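Hatwood Community Help
Home and Decorating > Painting > Tools and cleaning

Small compartment in round plastic basin — what is it for, and how do I get it clean?

Posted by pellum_lane

I have inherited a box of decorating odds and ends and am sorting it on a dust sheet in the back bedroom before I start on the ceiling. Most of it is obvious. One item is a round blue plastic basin, open at the top, with a small teardrop-shaped compartment built into the wall on the inside. The compartment has its own bright blue lip that matches the main rim. Where the rest of the basin is plain blue, the inside of this part is a dark brown-black colour.

There is no maker's name or mark that I can find, so I can't look up instructions.
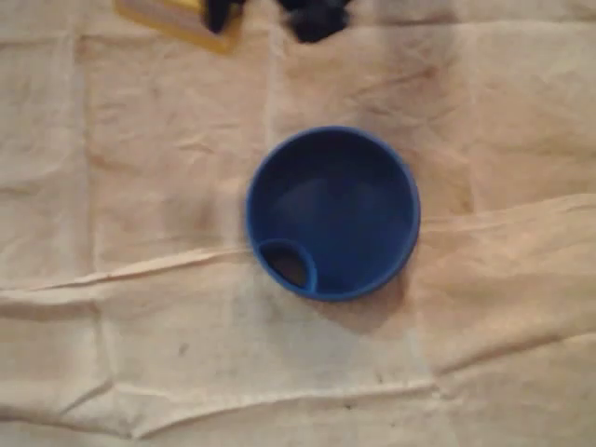 I would like to use it as a paint kettle for cutting in, if it is suitable. The job is a ceiling and four walls in matt emulsion, followed by the skirting in a water-based satin. Three things I would like to know:

Is the small compartment a pouring channel, a place to stand a brush, or something else?

Can I put emulsion in the main part without it getting into the compartment, or do I need to line it?

What will shift a dark deposit from a space too narrow for a sponge? I don't want old residue turning up in a white ceiling.

I have a bottle brush, washing-up liquid, soda crystals and half a bottle of white spirit. I would prefer not to buy anything for the sake of one container.

Posted by Eynon Decorating

I can't name it from one view from overhead, and I would be wary of anyone who does. Vessels with a walled-off section at the rim are sold for several uses. In some the section is a spout, in some it is a rest or a holder, and in some it is a filling hole for a double-skinned base. The way to find out is a water test, and it takes five minutes.

Stand the basin on a level draining board. Pour clean water slowly into the main part only, to half depth, and watch the compartment. If water appears in it, the two are connected low down. If none appears, lift the basin and look at the board. Empty it, dry the outside, then fill the compartment on its own and check the same two places again. You will then know whether there is a way through, and where it leads.

If the compartment drains to the outside, the basin is no use as a kettle. Emulsion will find the opening sooner or later, usually when you tip the thing on a ladder. If it is a closed pocket, you can use the main part safely provided you keep the level well below the divider. I never load a kettle beyond a third in any case. For cutting in a ceiling 200 ml at a time is plenty, and the paint doesn't have time to skin over.

On the dark colour: first establish whether it is a deposit or only shadow in a deep hole. Shine a torch straight down it and run a cotton bud round the wall. A clean bud means there is nothing to remove.

If the bud comes out brown, proceed as follows. Do it outside or over a bucket, and not over the sheet.

Knock out anything loose with a wooden skewer. No metal, it scores the plastic and the next lot of dirt keys into the scratches.

Dissolve soda crystals in hand-hot water according to the packet, fill the compartment and leave it for an hour. If the water test showed a hole, bung it from outside or sit the basin in a washing-up bowl of the same solution. Wear gloves.

Work the bottle brush up and down, rinse, and repeat until the rinse water is clear.

Keep the white spirit as a last resort. It will soften old oil-based residue, but it can also dull or craze some plastics, so try a drop on the underside first and wash it off with detergent. Don't mix it with anything else, and don't leave the rag bunched up indoors.

Let the basin dry fully before paint goes in. A tablespoon of trapped water will thin a small batch enough to show on a ceiling.

Posted by kettle71

Just line it. Cling film or a carrier bag over the whole thing, push it down, paint in, throw the bag away after. Been doing it for years. You'd spend longer scrubbing than painting.

Posted by Eynon Decorating

A loose bag is acceptable for a small wall job. Over a raised divider it will bridge and then split when the brush catches it, and you won't see the leak until it is on the floor. If you must line it, use heavy foil, press it down over the lip with a thumb and fold the edge over the outer rim.

Posted by pakel_road_diy

I'd ask whether it was ever a paint container at all. It could be from the garden or the garage. If the deposit smells of oil, or of anything you can't identify, I wouldn't put decorating paint in it, and certainly nothing for food or animals. Oil contamination gives you small craters in water-based satin, and no amount of stirring gets rid of them. You have to let it dry, rub down with 160 grit, spot prime and go again.

One more thing, on the dust sheet. If it's cotton, paint will go straight through it. Put polythene underneath wherever the kettle is going to stand, and shake the sheet out before you start so that grit from the box doesn't end up on your brush.

Posted by pellum_lane

Thank you. I will do the water test and the cotton bud before anything else. If either comes out wrong it can go with the plant pots, and I'll decant into an old ice cream tub. There is polythene in the shed.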